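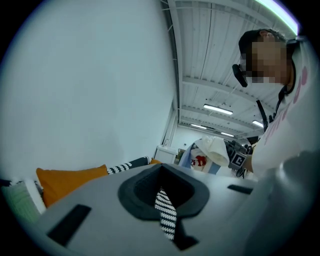

March, by the Vilside neighborhood desk

When I moved to Farnham, I did not know how to wash a cushion. In my parents' home the cushions were washed once a year by my grandmother, and the children were sent outside for the day. So this month I want to write on spring cleaning of soft things, which many readers have asked for. A mustard-orange cushion shows every spot of coffee, while a black one with a white zigzag can hide the same spot for a whole winter, and so the patterned ones in my home were always washed last. Now I wash all of them together in the same week.

First, please look for the label. If the cover has a zipper, take it off and turn it inside out. I wash covers at 30 degrees with half of the usual soap. Knitted covers I put in a net bag, and I dry them flat on a towel, never hanging, as the wet wool becomes long and does not come back. I lost one good cover in this way.

The filling is more difficult. Feather filling I only put outside in dry air, from 11 in the morning until the sun leaves the balcony. Foam I wash by hand in the bathtub and press with both palms. It needs several days to dry, and if you put it back too early it will smell.

For readers who have no machine at home, the laundry room at Bielecka is open again after the repair of the pipes. There are 7 machines, and two of them are large enough for a blanket. The entrance is now from the side street, at number 39, and the old door stays closed. Please bring coins, the card reader is still not working.

Old covers that are clean but torn can be left in the box at the Cirudari fabric shop. Last spring the shop collected 300 pieces, and they were cut for the quilting class. Pillows and foam are not accepted, also not when they are new.

Next month I will write on curtains.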